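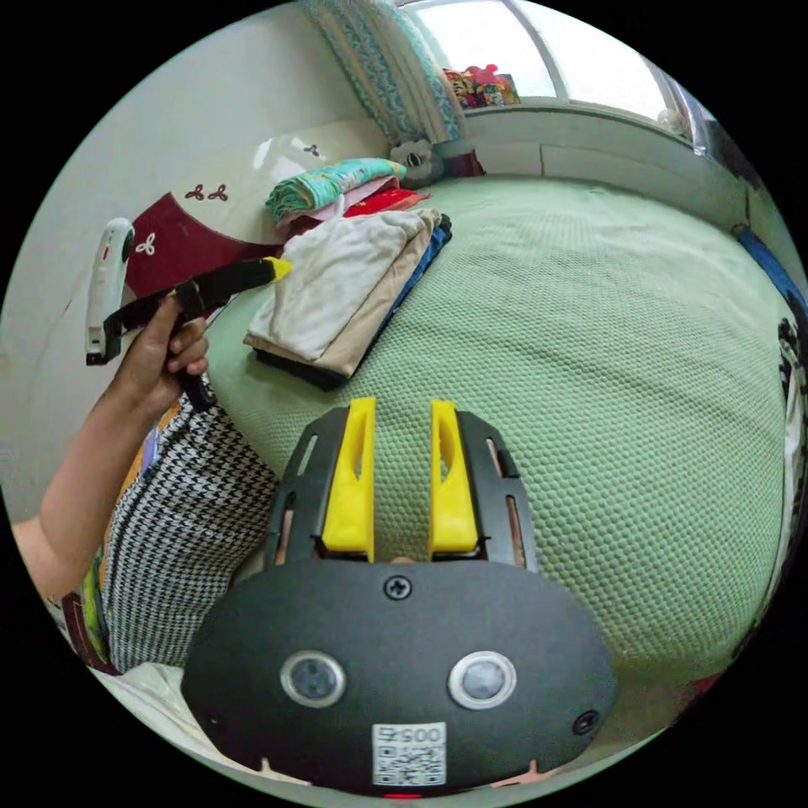
Wutville handle, fingers up, folded pile at the back of the bed.

4 August 2021

Second day with the Wutville handle set, on the trial loan from Ó Flaithearta. Writing this up before I forget which notes belong to which charge.

Short version for whoever reads only the top: I like it a lot. I went in expecting to send it back with a polite email and I would now quite like to keep it (we can't, the loan runs out, but see the end). The job was T-shirts, one at a time, flat on the bedspread, fold and stack. We got 91 runs saved, and most of those I'd be happy to hand to Åsmund as they are.

Weight and feel

339 g per handle on our kitchen scale, without the cable. I thought that would be tiring and for the first stretch it was, mostly in the thumb. Then I stopped squeezing the grip like a garden hose and it got much better. The balance is good! With the fingers pointing forward it wants to stay level, so you can reach across to the far shoulder of a shirt without your wrist rolling over. The old Cotumetti pair always dipped at the nose and you ended up fighting it all afternoon.

The trigger travel is long. I'd call that a plus for cloth. You can close down slowly until the tips just meet and stop there, and then a tiny bit more when you have the fabric. With a shorter pull I'd be snapping shut on thin air half the time.

Fingers

Yellow ones, the slim pair with the cutout. There is a wider pair in the box which I haven't fitted yet. The slim ones pick up a single layer of jersey at the hem if you come in low and nudge the cloth forward first, so it makes a little ridge, then close on the ridge. Coming straight down from above gets you both layers or the bedspread, or both layers AND the bedspread. The raised honeycomb pattern on it doesn't help, the tips like to catch in it. Leaving it on though, it's a fair test and a bare table would flatter the kit.

I tried the same hem with my fingertips helping and without. Helped runs are tagged H in the run sheet. Please don't mix them with the others, Kidine treats them all the same unless you filter.

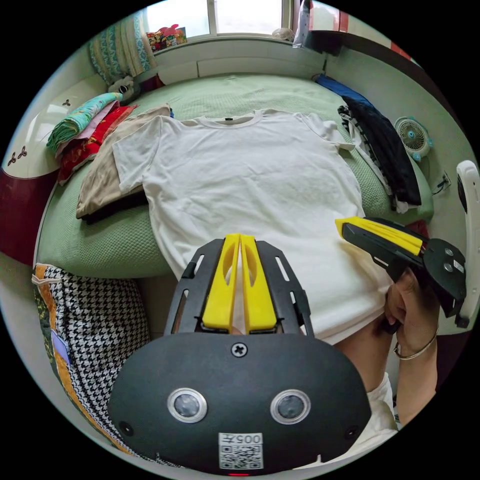 White shirts were the ones I worried about. Light fabric, daylight from the window, pale green underneath, I was sure the preview would wash out to nothing. It copes. You do have to let the exposure settle before you start the run, and I've started doing a slow count to three with both handles held still over the shirt. Gives a nice clean start point for trimming too.

The sequence I ended up with, after a good deal of messing about:

1. Smooth the shirt with the closed fingers, collar towards the headboard.
2. Hold still, count to three, start.
3. Left handle takes the left edge by the hem, right handle stays near the shoulder on the same side.
4. Fold in to just past the collar. Let go with the shoulder one first.
5. Same again from the other side.
6. Hem up to collar, press down once with the side of the fingers, stop the run.

Step 4 is the fiddly one. If both let go together the sleeve springs back out and you have to chase it. Take your time, the handle doesn't care how slow you are and the replay looks better for it.

Things that annoyed me

The start tone is the same as the stop tone. Why! I lost several runs on the first day because I thought I was recording and wasn't. Small light on the unit would sort it, or just a second beep.

Pairing the two handles takes two goes every single time. First go finds the left, second go finds both. Once they're up they stay up, so I can live with it, but it does make you swear.

Screws on the finger frame want checking. One on my left handle had worked a bit loose by lunchtime, only a quarter turn, but the fingers had started meeting slightly off centre and I'd been blaming the cloth. Nipped it up and the pinch came straight back. Put a small Phillips in the bag with the kit please, and leave it there.

Battery: fine. Charged overnight, still going at tea. Didn't measure it properly.

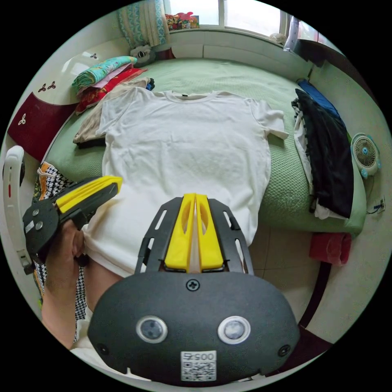 Kidine import

Nice surprise here. I'd put aside the evening for it and the whole lot was in and sorted after six minutes. It matched left and right by itself on all but a couple, and those were ones where I'd bumped the stop button anyway. The replay with both views side by side is lovely, you see at once where the pinch slipped. I sat there watching my own folding far longer than I needed to.

It still names everything by import time and not by recording time, so the order is nonsense if you import in two batches. I did one batch. Do one batch.

Buying one

I rang Ó Flaithearta with my list. They were good about the tone business and said there's a fix in the next update, they didn't commit to when. Spares for this version (fingers, frame, the trigger spring) are promised until 2029, and I've asked for that in writing. The quote for a pair should come by email. If it's anything near what we paid for the Cotumetti ones I'd say go for it and not think too hard.

Left to do before it goes back

Wider fingers, on towels and something knitted.
One long-sleeved shirt at least. The sleeves are going to be a nightmare and I can't wait.
Åsmund Halvorsen to have a turn, left-handed, as the thumb rest may not suit him.
Try it after dark with the ceiling light only.
Find the second charging cable. It was in the box in the morning.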